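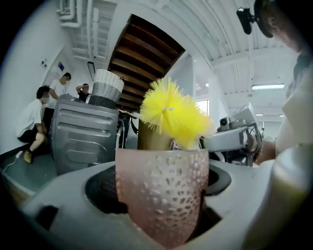 **Brokencombe workshop opens its doors for robot day**

Visitors to the Gravden workshop in Brokencombe were able to try teaching household jobs to a robot on Thursday, when the robotics group there held its first open day.

The doors opened at 10am and 80 people came through before closing, many of them from the estate behind the building. Entry was free, but places for the hands-on sessions had to be booked, and all 30 had gone by the start of the week.

Gravden works on machines that could one day help with cleaning and tidying in homes and sheltered housing. Its staff gather recordings of everyday jobs done by people holding a gripper tool with a camera on it, and these are used to train robot arms to do the same jobs. The jobs on show were small ones, such as handling a bottle brush and a cup, moving storage baskets and sorting things on a shelf.

Each booked visitor had 12 minutes with a hand-held gripper. They were asked to pick up an object, put it where it belonged and then do it again from a different starting point. Staff stood by to help with the grip, which is worked by squeezing a handle.

Several visitors said the tool was lighter than they had expected but that judging the distance to the object took practice. One woman, who used to clean offices in the town, said she had found the bottle brush harder than the basket. "You want to turn your wrist and the thing doesn't turn the way you do," she said. "By the third go I had stopped thinking about it."

A man who had come with his two sons asked how long it would be before a robot could do the washing-up from start to finish. He was told that the group did not give dates, and that work at present was limited to single steps.

The afternoon included a talk on the Murkeck project, under which Gravden is testing whether recordings made in one building can be used to train a robot that will work in another. The group said kitchens and utility rooms were a particular problem, as they differ so much in size, lighting and layout. Four local households have agreed to have recordings made in their homes over the winter.

Questions from the floor were mostly to do with privacy. Staff said faces would be blurred before any recording was used and that households could ask for material to be deleted. There were also questions on jobs. A spokesperson for the group said the work was aimed at people who struggled to manage on their own, and that care staff had been asked which tasks they would most like help with.

The open day was paid for by Ammann, a local engineering firm, which also lent tables and chairs and ran a minibus from the station. The firm has taken on two school leavers from Brokencombe this year and had a stand by the entrance with details of its apprenticeships.

A second open day is planned for the spring. Schools wishing to bring a class should contact the Gravden office, which is open on weekdays from 9am to 4pm. Children under 12 must be with an adult.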